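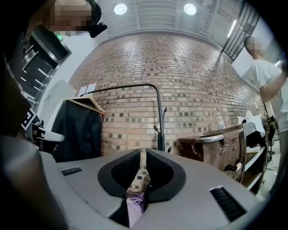
Booker Greenberg has been repointing brick in Sakville for 35 years, and he still mixes his own mortar by hand.

"The bagged stuff is fine for a new garden wall," he says. "Put it on an old house and you'll be back in a few winters, picking the faces off the bricks."

His complaint is with hard cement. Old brick is soft and takes in water, he explains, and the joint has to be softer still so the water can leave through it. When the joint is too hard, the water stays in the brick, freezes there and pushes the surface off.

Greenberg learned the trade from his uncle, who had him rake out joints for two summers before letting him touch a trowel. "I hated it," he says. "My hands were a mess. But I can tell you what a wall is made of by how it comes out on the chisel."

Most of his calls now come from people who have just bought a house and noticed sand on the windowsills. He tells them to wait for a dry week and look at the gutters first. A leaking gutter will ruin new pointing as fast as old.

His longest job was the former Corrigan laundry, where he replaced 181 bricks on the street side. Matching the color took most of November. He ended up buying from a salvage yard and turning some of the bricks around to use the clean back face.

Curved walls cost more, he says, and customers don't always like hearing it. "The joints are wider on the outside than the inside. You can't rush that with a straight edge."

Yupin Thammasiri, who has worked with him since finishing school, handles the estimates. She has started telling owners to do one side of a house at a time – usually the side that gets the rain.

Greenberg has cut back to four days a week. He has no plans to stop, though he would like someone else to carry the scaffold boards.

"Yupin says she's not doing it either," he says.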